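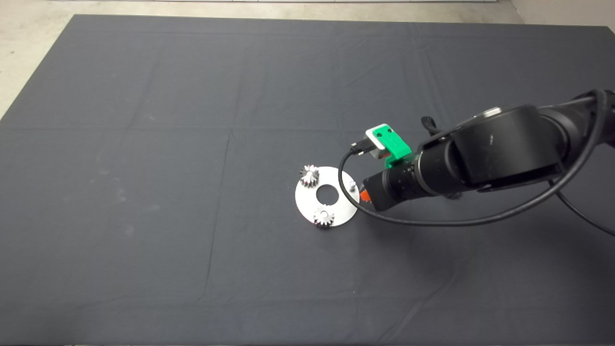

# Tirnex Gear Plate Set, with notes from the Sutcliffe open day

The Gear Plate Set is the little practice task we have been carrying around to shows and classrooms for a good while now, and after the open day at the Sutcliffe workshop in October so many of you asked where you could get one that we finally sat down and wrote it a proper page. (We meant to do it last spring. You know how it goes.)

It's a small job for a robot arm, and it looks so easy that people stop to watch for a minute and are still there at coffee time. A flat metal ring plate has pegs standing up from it, and small metal spur gears drop down over the pegs. The arm has to put each gear in its place. A child can do it without looking, and we had several children prove the point at Sutcliffe with great delight! For an arm it takes careful aim, a gentle touch, and a fair amount of patience from whoever is setting it up.

## What comes in the box

- One ring plate with a large center hole and three pegs
- Three spur gears, plus one spare
- A dark gray ground cloth, folded
- A printed setup card and a short booklet of exercises

The set is item 753 in the catalog and costs $300. If you lose gears, and you will lose gears, the refill bag is item 774. The arm, the gripper, and the camera are not included, and neither is any software. We do get asked!

## What we showed at the open day

We ran the demonstration right on the cloth, spread over the concrete, with the plate lying flat and a black arm working in from the side. There was no fixture under the plate and no clamp on it. We like doing it that way in front of people. A plate that is free to slide will tell you very quickly if the arm is pushing sideways when it should be coming straight down, and you can talk about it as it happens.

The camera rode on the wrist in a green 3D-printed bracket, and that bracket got nearly as many questions as the gears did. It's a plain piece made to fit our own arm, so we can't promise it will fit yours, but the drawing comes in the Florkulix software download and you are very welcome to change it however you like. Several folks from school clubs went home planning to print one in their team colors.

We kept each session to 16 people, and even that felt snug when everybody leaned in together. If you are planning a demonstration of your own, leave more floor than you think you need on the side away from the arm, and mark off where visitors should stand before you power anything up. Keep everyone outside the arm's reach the whole time it's on, including you. When a gear needs picking up, stop the arm first.

## Getting started

Shake the cloth out and lay it flat. The fold lines won't matter to most setups, though if your vision program is fussy about edges you can run a cool iron over it the night before. It picks up lint like nothing else we own, so a sticky roller is a good thing to have in the bag.

Set the plate where the arm can get to all the pegs with some reach left over. People tend to put it as far out as the arm will stretch, and then they wonder why the last gear is such a struggle. Bring it in closer. Try every peg by hand-guiding the arm, if yours allows it, and watch the camera cable while you do. A loop of slack is fine and in fact you need it, but it should be able to travel with the wrist through the whole job and never pull tight.

For a first exercise, place two of the gears yourself and leave only one peg for the arm. It's a much friendlier beginning than asking for all three, and there is still plenty to learn from it. Once that goes well most of the time, take another gear off and have the arm do two. The booklet works up from there, ending with a gear that starts out somewhere on the cloth and has to be found before it can be placed. The gears are shiny, by the way, and they look quite different to a camera when the lights change, so do your testing under the same lamps you'll use on the day.

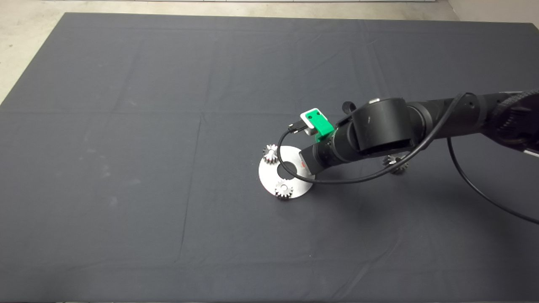
A visitor to the afternoon session wrote to us that she had come expecting a big, fast factory machine and spent the drive home talking about a gear on a peg. She teaches a shop class, and she told us the part her students would get the most from was the wait before each move, "because that's where you can ask them what they'd do next." She also asked if we could make the booklet lie flat when it's open. We're switching to a spiral binding with the next printing, so thank you for that one.

## A few more questions from the day

**Will it work with a smaller arm?** Very likely, as long as the gripper can hold a small gear and let go of it cleanly. Send us the opening width of your gripper before you order and we'll measure a gear against it for you.

**Do the gears turn once they're on?** Yes, they turn on their pegs. The exercises are all about placing them, though a few customers have written their own exercises for turning, and we'd love to see more.

**Can I use a table?** Of course. The floor suits a crowd because people can stand around and look down at it, but at home or in a lab a sturdy table is kinder to the knees. The cloth can hang over the sides.

**Does it have to be the Florkulix software?** No. We use it because we know it well. The setup card has nothing in it that ties you to one program.

## Ordering and visits

You can order the set directly from Tirnex or through Dikell, who also keep the refill bags on the shelf. Schools may pay by purchase order. If a peg ever arrives bent, send the whole plate back and we'll replace it.

We'll be back at Sutcliffe in the spring, with sessions in the morning and again at 2 p.m. Places are free but do need to be booked, and you're welcome to bring your own gripper along if you'd like to try it on our plate.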